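News > Health and beauty > Clinics

Skin clinic to move into former bank in Wivthorpe

Reading time: 1 min

Skinau, which offers laser hair removal and skin tightening, will open a clinic in the old bank on Wivthorpe high street in April. It will be the firm's fifth site and will have 5 treatment rooms on the ground floor.

The council approved the change of use last month after receiving 43 comments, most of them in favour. Two neighbours had raised concerns about parking, and the clinic has agreed to close by 7pm.

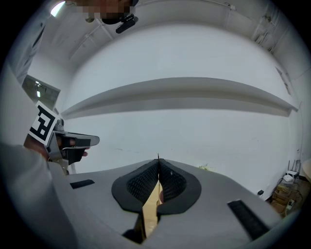 By Baldur Oddsson
April

Prices will start at £43 for a patch test and a short consultation. A full course of radio frequency treatment on the face will cost £607, with single sessions at £179.

Clinic manager Sigrún Hauksdóttir said all new clients would have to fill in a medical form before booking. "We turn people away if they are pregnant or have a pacemaker, and we would rather find that out before they travel," she said.

The treatment machines will be supplied by Ravex – the same firm used at the other Skinau clinics. Staff will be trained on them before the doors open.

The upper floor is still let to the accountants Weerakoon, who have their own entrance at the side. Bookings open at 9am on the first working day of the month, by phone only to begin with.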